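Cleaning a Clogged Faucet Aerator

A weak stream at one faucet, with normal pressure at the others, usually points to the aerator. The job takes 10 minutes of work plus soaking time. 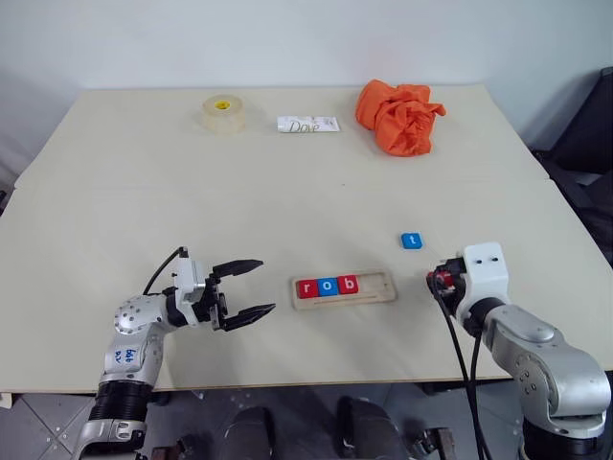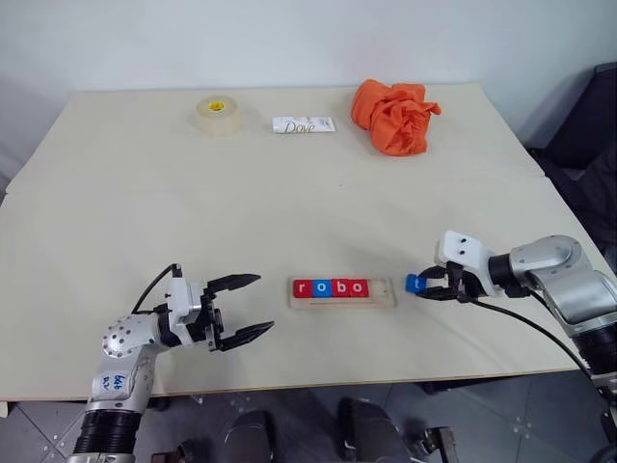 1. Close the drain stopper so that small parts cannot fall in.

2. Wrap the aerator with a cloth and turn it counterclockwise with pliers. Grip lightly — the threads are thin.

3. Take out the screen and washer. Note the order in which they sit.

4. Soak the metal parts in white vinegar for 60 minutes. Scrub off any remaining scale with an old toothbrush.

5. Run the open faucet for a few seconds to flush out grit.

6. Reassemble and tighten by hand. If it drips at the threads, replace the washer.

Repeat every September in hard water areas.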